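Small stakes and a long February

6/11/18

My cousin Rasha got me into video poker, the kind you play in your browser with pretend chips, and I've been meaning to write about it ever since I finally had a decent run. You start with 500 credits on Godora and you can top them up whenever you like, so there's no harm done if you lose the lot (I did, twice, on my first evening!).

What I like is that there's a little thinking in it. Do you hold a low pair or go fishing for the flush? I used to chase the flush every single time because it felt more exciting, and my credits drained away like bathwater. Rasha keeps the low pair unless she's already got four cards to the flush, and once I started copying her I could make a session last the whole evening - tea going cold and all.

I tried blackjack as well, but I'd sit there on 15 fretting over whether to take another card and wasn't having much fun. Maybe I'll go back to it.
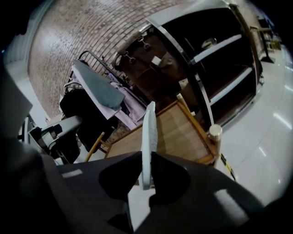

The one thing I'd change about Godora is the sound. There's a jingle each time you win, even if you've only got your bet back, and you have to turn it off again every time you log in. Khalil says he likes it, but then he wins more than I do. If you know a game with a quieter deal, leave me a note in the comments and I'll give it a try this weekend.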